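Plodari arm controller, simulation edition: two months of use

I bought the Plodari package in July to replace the Vemex controller we had been using for household tasks in simulation. Both drive the same virtual mobile arm, and both let you swap grippers. I ran each one through the same jobs: opening doors, picking up cups, and moving small items off tables and chairs.

Setup took 5 hours, most of it spent on joint limits. The manual is short and skips the wrist settings. Trinity Mbeki in our lab found the right values in the Tarar forum and we have used those since.

For door work I gave each controller 200 tries. Plodari failed on six of them. Vemex failed on 60, nearly all from the fingers slipping on round knobs. Lever handles gave neither one much trouble. Plodari's grip force setting can be changed during a run, and that made the biggest difference with knobs.

I tested two grippers. The Clesach two-finger model is the one I would keep. It closes evenly and the pads are modeled well enough that contact looks right. The three-finger version holds cups better but is too wide for tight spots, and it bumped the door face more often than I liked.

The camera view is the weak point. Resolution is low, edges come out jagged, and there is no way to tilt the view without stopping the run. If you train on images, plan to render them again in something else. Vemex is better here.

Support answered my two emails within a day. The license covers five seats, enough for us. Four stars, and I would buy it again for the controller alone.

Test room used for the door and cup runs:
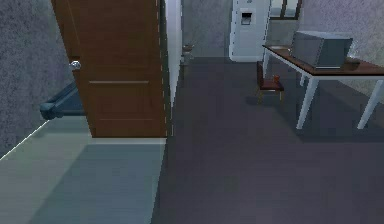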